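The Paper Floor Plan

Four columns, a roll of tape and a sheet of kraft paper: the cheap way to give every small thing a place

By the Home and Workshop desk
03/02/2025

Most people who work at a bench have lost something on it. A spacer, a bead, the last screw of a set. The usual answer is more storage: drawers with dividers, racks of little boxes, magnetic strips on the wall. Fewer people think about the surface itself, which is where things go missing in the first place.

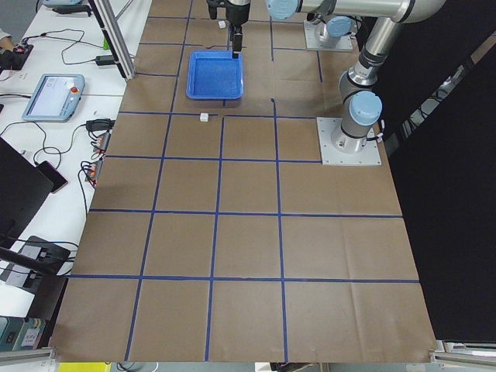
Covering a bench with brown paper is an old habit. Framers do it, and so do model makers, bookbinders and anyone who has had to get glue off a varnished top. Paper is cheap, it takes pencil, and small pale objects show up well against the brown. When it gets dirty it goes in the recycling and a new length comes off the roll.

Marking it out in squares with tape is less common, and it changes how the bench gets used. A plain sheet of paper is still one big area, and things drift across it during an afternoon. Once there are lines, people start putting objects inside them. You can say "second column, near the front" to someone across the room and they will look in the right place.

At the Stockdale shared workshop in Pellstead, where members rent bench space by the half day, the first gridded table was set up in August. The idea was to stop arguments over whose parts were whose. There are now four of them, and a printed sheet by the door explains how to tape up a fresh one.

The sheet asks for blue tape, the low-tack sort sold for decorating. It comes off the paper without tearing it if you go slowly, and the colour can be seen from the far side of a large table. White tape was tried first and people kept mistaking the ends of it for scraps. Black was clear enough but made the table look like a car park, according to a note left in the members' book.

The squares don't need to be exact. Most of the tables were measured with a hand span or an offcut of wood. Four columns suit a wide bench, and after that it is a matter of how deep the table is and how far you can reach. Very small squares are a nuisance. They take a long time to tape and the objects end up sitting on the lines anyway.

Where the tray goes

Nearly every table has a tray on it somewhere. A shallow rectangular one in plastic is the usual choice, in a colour that stands out from the paper. Loose parts go into it when work stops, and it can be lifted off in one go when the bench is needed for something else.

People disagree about where it should stand. Some put it squarely in one cell and keep it there. Others set it across a line, towards the back, so that the whole front of the table stays open. The second way loses parts of two cells but leaves more room for elbows. On a deep table it also means a longer reach, so it suits people who stand to work more than those who sit.

What matters more is keeping the edges of the tray clear. Small items dropped just short of it are the ones that get brushed onto the floor. A cube the size of a fingernail will sit on flat paper all day, but it won't survive a sleeve.

Laying the paper

Kraft paper comes off the roll with a curl, and it will crease if it is pulled tight over a corner. The workshop's advice is to cut the length the night before, turn it curl side down and leave a few heavy books on it. Even then there will be wrinkles. They do no harm unless you are working with round things, which find every slope.

Tape the long lines first, front to back, then the cross lines. Press each strip down from the middle outwards. If the paper ends against a rail or a raised lip, stop it there and don't wrap it over, or it will rip the first time somebody leans on it. Leave a hand's width of bare table beyond the paper for cables, chargers and mugs. A separate side table is better still if there is room for one.

A sheet lasts about 2 weeks in steady use. Tape lifts first at the front edge, where wrists rub against it, and can be patched with a short strip on top. Glue spots and ink are a good enough reason to change the lot.

What it costs

The materials are easy to find. Dridport, the trade counter on the Walten road, sells the paper in long rolls and will cut one down for people who don't want to store it. Any decorating shop has the tape. Stockdale keeps a log of its consumables, and the entry for its first winter of gridded tables shows 304 metres of tape across all the benches, including what was wasted by beginners who laid their lines crooked and started again.

The log also covers lost property. Members now hand in stray parts with a note of the cell they were found in - column and row, written on a slip - and the slips are kept in an old card drawer. By the end of January the drawer held 1,103 of them. Most of the parts had been claimed. The rest are in jam jars on the windowsill, sorted by size, and can be looked through during opening hours.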